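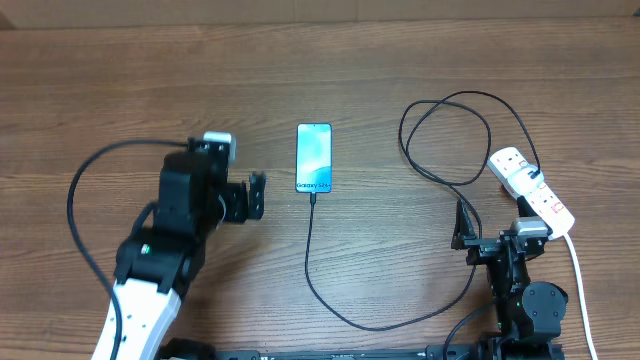
A Galaxy S24+ on a wooden table.

About Millaneo

Millaneo writes the histories of old buildings for the people who are stuck with them. Our clients own courthouses, grain stores, post offices, convents, picture theatres and one former abattoir that is now a very nice place for lunch. They come to us wanting to know when the thing was built, who built it, what has been done to it since and whether they can put a lift in.

The firm began in 1966 in two rooms over a hardware shop in Vulley. The town was pulling down its better buildings at a steady clip in those days, and the first job we were ever paid for was a measured drawing of the old Customs House, finished nine days before the Customs House was. The drawing hangs in our hallway. The site is a car park, and parking there is still free after six.

We have since prepared reports on 266 buildings. Most of them are standing. A few fell down before we were called, and two were demolished after we recommended in writing, with colour plates, that they be kept. We keep copies of those reports at the front of the cabinet.

What we do

Most of our work is the building history, a bound report that sets out in order how a place came to look the way it does. We go through rate books, tenders, old newspapers, insurance plans and whatever is in the roof space. Then we go over the building itself, which tends to disagree with the paperwork. Architects drew towers that were never paid for. Councils opened wings with a brass band and forgot to write down which wing. Quite a lot of "original" staircases came from somewhere else on the back of a truck.

We also make measured drawings: plans, sections, elevations and joinery details. There are more than 700 sheets in our plan drawers, and owners of the buildings can have a print for the cost of the paper. The oldest are in ink on linen and do not like being rolled up, so please bring a flat folder and somewhere flat to put it in the car.

Then there is Mamix, our shorter report for owners of houses. It runs to a dozen pages or so and answers the usual questions. Was it a bank? (Seldom.) Is there a tunnel? (No. It's a drain.) Did a governor sleep here? (See tunnel.) People do seem to enjoy it all the same, and several have gone on to ask for the full history once the drain proved interesting.

Naidoo Hall

Our office is in Naidoo Hall, at the bottom of the main street in Vulley, and has been since the rooms over the hardware shop became part of the hardware shop. The hall was put up as a temperance hall and spent its middle years as a dance floor with a licence. It has a pressed metal ceiling, a stage that slopes toward the audience more than it ought to, and a foundation stone with the wrong year on it. We have written to ourselves about the stone and are awaiting a reply.

The library is on the stage. It holds our reports, trade catalogues for bricks, tiles and door furniture, and a long run of builders' price books, all of which you are welcome to read. Nothing can be borrowed. This rule came in after an episode with a catalogue of chimney pots, and we would like the catalogue back.

How far we go

We will travel to any building within 40 kilometres of Vulley without charging for the drive. Past that we charge for petrol, and well past that for a motel, and we are not fussy about the motel. We work across the wheat country and down to the coast, and will look at timber, stone, brick and iron. We are no use at all on ships, although we are asked every year.

If your building is on a heritage list, send us the listing when you first write. If it isn't, and you would prefer it stayed that way, you should know that we do not put places on lists. We don't take them off either. We write down what we find and give it to whoever asked, and sometimes they are delighted.

Getting in touch

The office is open most mornings, and in the afternoon we are usually out with a ladder. Leave a message and say where the building is, what it is used for now and if anyone is living under it. Photographs are handy, especially of the back, where the alterations are. We shut for the whole of January, when the roof spaces are too hot to get into and everybody's shire records are at the beach.

Visitors should use the side door. The front door is original and sticks.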